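**Ticket: sorting planner sends both arms for the same mouse**
Opened by Athina Mavromatis — Wednesday, November 17, 2021

Hi Ignacio, and thanks so much for looking into this with me! The short version is that Retamal, our task planner, now and then gives one mouse to both arms. One of them gets the claim, the other sits in WAIT_CLAIM until the 15 second timeout, and then the whole cycle starts over. I went back through the log from the mouse sorting job and found the double claim at step 129 and again at step 295.

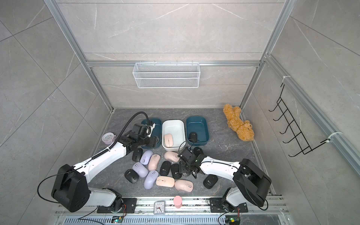 I did try the easy things first — restarted the Nallport bridge, cleared the claim table, and went back to last month's config — and none of it made a difference, I'm sorry to say.

**Reply, Ignacio Acuña**

No need to be sorry, that's a lovely clear report. I think Hurnov is handing out a new track ID whenever a gripper passes over a mouse, so Retamal believes it has a fresh object and offers it again. Could you set `track_hold_s: 2` in the perception file and leave the planner alone for now?

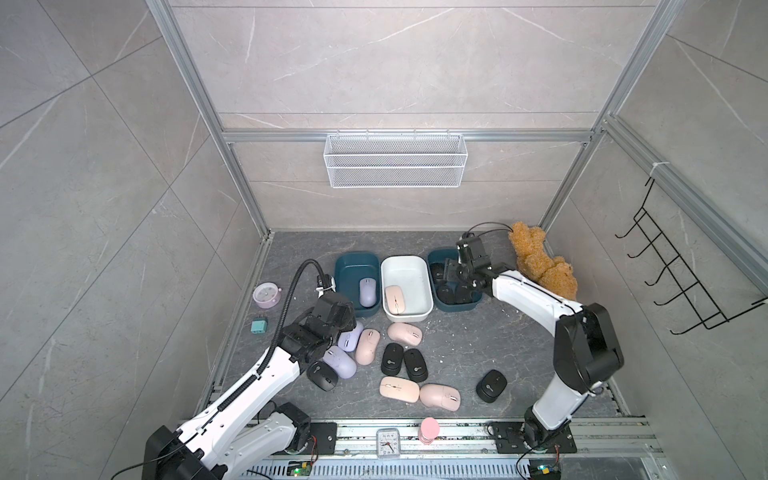

*Left gripper low over the mice, right gripper above the right teal bin.*

**Reply, Athina**

Will do, and I'll save the claim table next to the track IDs this time so you can line them up. Please keep the ticket open until I've posted both.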